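**Fullance meeting table, pale wood top**

Ref. Mamuritz 800. Page revised 6 Oct 2021.

A light wooden table with a curved edge, for small meeting rooms and shared offices. The top has a blond grain and is supplied sealed. Legs are packed separately with fixings and a hex key.

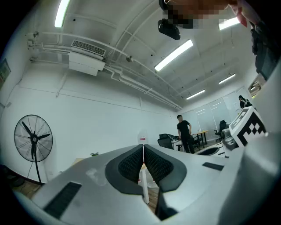 **Does the table need two people to assemble?**
One person can fit the legs with the top laid face down on a blanket. Two should turn it upright.

Load and care

- Maximum spread load: 60 kg
- Legs: 4, with levelling feet
- Guarantee: 2 years, frame and fixings
- Wipe with a damp cloth; no solvent cleaners

Desk items such as trays, folders and plant pots are not included. Stand pots on a saucer, as water left under the base will mark the seal.
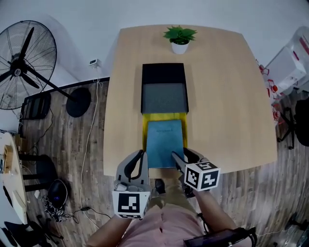

**Can the top be replaced on its own?**
Spare tops are held by Kassab and ordered by the reference at the head of this page. The existing legs are reused.

The Bornanton depot ships flat. Trade orders go to Gilmar Batista; spares and guarantee claims to Bilal Rawashdeh. Orders placed in January carry a longer lead time. 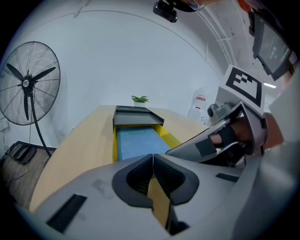

*Table top with notebook, black tray and potted plant.*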